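Historia de la alimentación — Unidad 3
Las salsas viajan: del garum al kétchup
Apuntes de clase, prof.ª Imani Rosenthal

¡Empezamos por mi tema favorito del curso! Una salsa parece poca cosa, pero guarda rutas comerciales enteras. En Roma el condimento rey era el garum, pescado fermentado con sal, y se fabricaba a lo grande en la costa sur de Hispania (quien pueda, que visite las piletas de Baelo Claudia).

En el sudeste asiático y el sur de China existían también salsas de pescado fermentado, y de una de ellas viene, según la etimología más aceptada, la palabra kétchup.
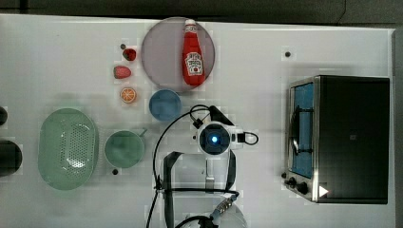
Los comerciantes ingleses probaron aquellas salsas a finales del siglo XVII y en casa intentaron imitarlas con lo que tenían a mano: setas, nueces, anchoas, incluso ostras. El tomate tardó en entrar. Las primeras recetas impresas con tomate son de principios del XIX, en Estados Unidos, y todavía llevaban poco o ningún azúcar.

Fijaos en el cambio de gusto — de lo salado y fermentado a lo agridulce — porque volverá a salir cuando hablemos del azúcar barato. 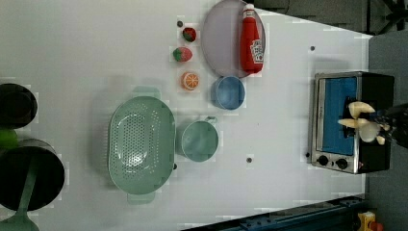

El vinagre cumple aquí dos funciones: da sabor y conserva. Con la industria llegaron el envase de vidrio, la etiqueta y la receta estable, y una salsa que cambiaba en cada cocina pasó a saber igual en todas partes. Mayuree Kaewsai lo explica de maravilla en su capítulo sobre el nam pla, que tenéis en la carpeta de lecturas.
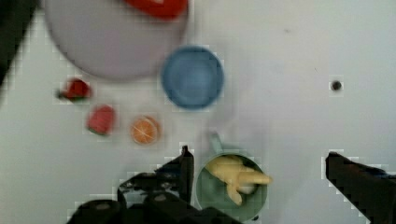

Para la próxima sesión
Leed el capítulo de Kaewsai y escribid un comentario de 400 palabras sobre una salsa de vuestra familia: ingredientes, origen y quién la prepara. ¡Vale preguntar a las abuelas! Entrega antes de las 20 h.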